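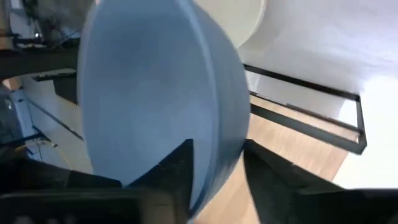 夹爪的力限值和工作区域的规则，应该写在哪一份文件里？
我在一个小的实验室工作，负责写机械臂工作台的操作规程。我们的任务是整理餐具：机械臂抓住碗，移动，然后放到指定的地方。规程的第一版是从以前的同事Yannick Bouvier那里得到的，他写得很短，只有一页，里面说“夹爪不得损坏物品”，没有别的数值。现在我要把它改成新来的人也能照着做的版本。我的困难首先在于接触点：抓浅蓝色的大碗的时候，两个手指从下面夹过来，左边手指的尖端压在碗沿的下部，碗是倾斜的。这样的抓法在规程里算“合格”还是“不合格”，我不知道怎么写。碗的后面还有黑色的金属框，木头台面也离手指不远，所以我觉得只写力的大小是不够的。

我的具体的疑问有下面这些：
力的限值要写在操作规程里，还是写在风险评估里，或者两边都写？
手指尖端的形状比较尖，规则里要不要单独提到？
台面上固定的东西（架子、框）应该用图纸来规定位置，还是用胶带在台面上标出来就可以？
每次换物品，是不是要重新签字？

我已经读过ISO 10218和ISO/TS 15066的一部分，但是中文不是我的母语，标准的中文翻译我读得很慢，有些词我可能理解错了。如果我用错了词，请直接告诉我。我们的机械臂旁边平时有人走动，没有围栏，速度设置得比较低。
Dorian Collet
发表于2021年9月

sturkau_lab
你用的词基本都对，只有一个地方要注意：你说的“力限值”其实混在一起讲了两件事，最好先分开。

第一件事是人的安全。ISO/TS 15066里讲的力和压力限值，是人和机器人接触时身体各个部位能承受的值，跟碗没有关系。它的依据应该在风险评估里，包括人可能从哪个方向伸手进来、可能夹到哪里、接触面有多大。尖的手指在这里很重要，同样大小的力，接触面越小压力越大。所以你的第二个疑问我的回答是：要单独提，而且首先在风险评估里提。另外，ISO 10218的思路是看整个应用，机械臂本体、夹爪、工件、夹具放在一起评估。机械臂说明书上写着“协作”，不等于你的工作台就已经评估过了。

第二件事是物品的保护，也就是夹碗用多大的力。这是工艺参数，写在操作规程的附表里比较合适，一种物品一行。我们的附表有这几列：物品名称、材料、允许夹持的位置、夹持力设定、夹持时手指的方向、填表人。夹持力设定我们是自己试出来的，陶瓷的和塑料的分开试，你不要抄别人的数值，手指的垫片不一样，结果就不一样。

关于碗沿的抓法，我建议不要用“合格”和“不合格”这样的词，因为新来的人看不出界线在哪里。可以这样写：
“抓取碗类物品时，手指应与碗沿有面接触。如仅有指尖接触，应降低速度，并不得将物品移动到台面区域以外。”
你可以按照自己的情况改。要是你们的碗总是倾斜以后才能抓到，就把允许的倾斜方向也写进去，最好配一张照片，比文字清楚得多。

台面上固定的东西，我们是图纸和胶带都有。图纸上有尺寸和版本号，胶带只是给人看的。有一次有人打扫台面，把胶带撕掉了，后来贴回去的位置偏了，程序照样运行，手指碰到了架子的横杆。从那以后我们规定：开机前先用低速走一遍路径，人拿着使能装置站在旁边看。规程里这一条只有两行，但是我认为比后面几页都有用。你的黑色金属框如果没有用螺丝固定，我会先把它固定好，再谈标线。

还有一点，没有围栏而且旁边有人走动，那么停止功能要定期检查，检查的记录要保留。多久检查一次由你们的风险评估和制造商的说明决定，不要随便写一个周期。

redthorpe工程
同意楼上大部分内容。补充签字的问题。

我们以前要求每换一种物品就重新签字，做到第11种的时候大家已经不看内容了，直接签。后来改成按“组”管理：同样的材料、类似的形状、重量在同一个范围里，算一组。碗是一组，杯子是一组，刀叉另外一组。组内更换只要在附表里加一行，换组才需要重新看风险评估。刀叉这一组请认真对待，夹爪手里拿着一把刀，和拿着一个碗，对旁边的人来说是完全不同的情况。

我们碗这一组的重量上限是583克，这是我们自己最重的那个碗的重量，没有什么别的道理。你们应该自己称。

另外提醒：更换手指或者手指的垫片，也要算作变更，需要记录。很多人只记录程序的版本，不记录手指的版本。

carre_0
小实验室没必要搞这么复杂，速度调低就行了，我们一直这样做，没出过事。

sturkau_lab
回复carre_0：速度低可以减轻碰撞，对夹住的情况帮助有限。手被夹在手指和台面之间的时候，低速也会一直压下去，要看力的监控有没有起作用，监控的设定值又是多少。“没出过事”不能写进风险评估。

Dorian Collet
谢谢各位，回答得很详细。我把“力限值”分成了两个词：风险评估里用“接触力限值”，附表里用“夹持力设定”，希望这样不会再混。

按组管理的办法我也采用了，先只写碗这一组。附表里加了“手指版本”这一列。我们的金属框确实没有写在图纸里面，我下星期量好尺寸再补进去。

还有一个小问题：使能装置在我们这里有的人叫“使能开关”，有的人叫“三位开关”，规程里应该统一用哪一个？

redthorpe工程
我们写“三位使能装置”，第一次出现的时候在括号里注明你们平时的叫法，后面全部用一个词。和制造商中文说明书上的叫法也对一下，不一致的话在术语表里写清楚。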